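Counting hedgehogs, badly
January 9, 2018

I have now spent nine nights looking at photographs of my own compost heap, and I would like it noted somewhere, so I am noting it.

The trail camera went up in the autumn as part of the Oltberg garden mammal survey, which Joana Morais talked me into over soup. Joana did her thesis on polecats and has the sort of patience that ought to be studied itself. The idea was simple enough: strap a camera to a post, leave it alone, and send in whatever walked past. She said to expect 500 pictures or so. I got 3,026.

Most of these are of grass. Grass in wind, grass in rain, and one long and quite moving sequence of grass in fog. A further 217 are of the cat from number 9, who sits with his back to the lens like someone waiting for a bus. I have hedgehogs in 14 minutes of one evening in October and then not a bristle.
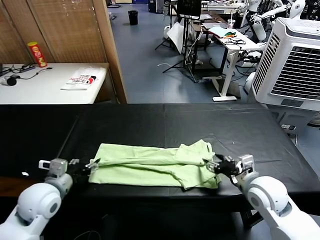 Pale green T-shirt, folded lengthwise.

The sorting has to be done by hand, because the survey wants a species, a time and a confidence score for each animal. I started out giving confident fives to everything. By the second night I was putting twos on blackbirds. There is a brown smudge from late November that I have entered as rat, then stoat, then leaf, and it is currently rat again.

Joana came round on Sunday, looked at the smudge for two seconds and said "wood mouse, close up", then ate the last of the biscuits. She thinks the hedgehogs went under the Figueiredo hedge next door – they have a proper mess of brambles in there, and I have been tidying mine since we moved in. So the rake is staying in the shed until spring. The camera goes back up at the weekend, pointed slightly away from the grass.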